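Workshop tips: planning money and space for a small packing robot

I run a packing room with four benches in Didcombe. We pack small kits in cardboard boxes, and last year we bought our first robot arm, second-hand, for folding and filling. I made a budget before and I made another budget after, and the second one was the true one. These are my tips, in the order in which I would want to read them.

1. Write down the work before you look at any arm

Take one sheet of paper and write one job on it. Ours was: take a flat box blank, fold it, put in three kinds of item, close it. If you write "packing in general" the seller will offer you the biggest thing he has. Write also what the arm will not do. Ours does not put on labels and does not carry full boxes to the shelf.

2. The arm is less than half of the bill

We paid 2,870 pounds for the arm and its controller from a dealer in Gimthorpe, and I was proud of the price for two weeks. Then came the table, the mounting plate, the gripper, the longer cables, an electrician for one morning and the guard. My rule now is simple. Whatever the arm costs, keep the same sum again in the bank and do not touch it until the first month of work is finished.

3. Ask these things before you pay for a used one

How many hours has it run, and is this written somewhere?
Is the teaching handset included?
Which cables come with it, and how long are they?
Is the software licence passed to the new owner?
Can I see it move with a weight on it?

The fifth question saved us from a bad purchase. The first arm we went to see moved nicely with nothing on it, and with a bag of screws it began to shake.

4. Do not save on the table

A kitchen worktop on trestles is not enough, it moves when the arm stops quickly. Buy a slatted aluminium top, the kind with channels where you can slide bolts. You will change the position of everything at least five times, and with channels this takes minutes and you do not drill anything. Ours was offered by Zuveder at 254 pounds, and we got it for 210 when we collected it ourselves. Bring a blanket for the van.

5. Measure the flat blank, not the finished box

This was my own mistake. I measured the box when it was folded and I bought a table for this size. A flat blank is much bigger than the box it becomes, and the arm must reach all its folds. Cut the shape from old cardboard, lay it on the floor of your workshop and stand a broom where the arm will be. Tie a string to the broom as long as the reach which the maker promises, then take away a hand's width. If the string does not come to the far flap, you need another arm or a smaller box.

6. Put the small items in bins, and put the bins always in the same place

Plastic storage bins are cheap and they are the part of our system I like most. Use one bin for one kind of item where you can, and leave the bins along the near edge, so a person can fill them without leaning under the arm. A mixed bin is harder for the gripper than for a hand.

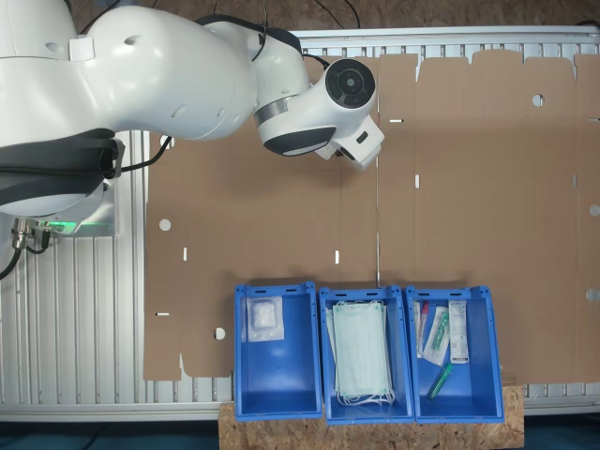
Buy two sets of the same bin. One set is in use, the other is being filled, and you change them over. When the shop stops making your bin you will be glad of the second set also, as a new model is never exactly the same size.

7. Cables need their own line in the budget

Put aside 40 pounds for ties, clips and a piece of cable cover. It sounds like much for plastic. Leave a free loop at each joint, move the arm slowly through its whole path by hand control, and look if anything pulls. Only after this tighten the ties. Cables on the floor should go behind the table and not where people walk.

8. Count the learning time as money

My colleague Tatiana Mikuš learned the programming, and for most of August she did almost nothing else. I had not put her wages in the plan. If you work alone, take a quiet month and tell your customers that orders will be slower. A paid day of training from the dealer looked expensive to me and I refused it. I would now take two.

9. Spare parts

Keep one set of gripper pads in a drawer and one spare of any cable that is plugged and unplugged often. Ask the dealer how long he needs to send a part. Ours said "a few days" and this was true for the pads. For a connector we waited three weeks and folded by hand.

If you need small brackets made, Říha by the canal will cut single pieces. Bring a drawing with the hole distances in millimetres, and ask the price before he starts.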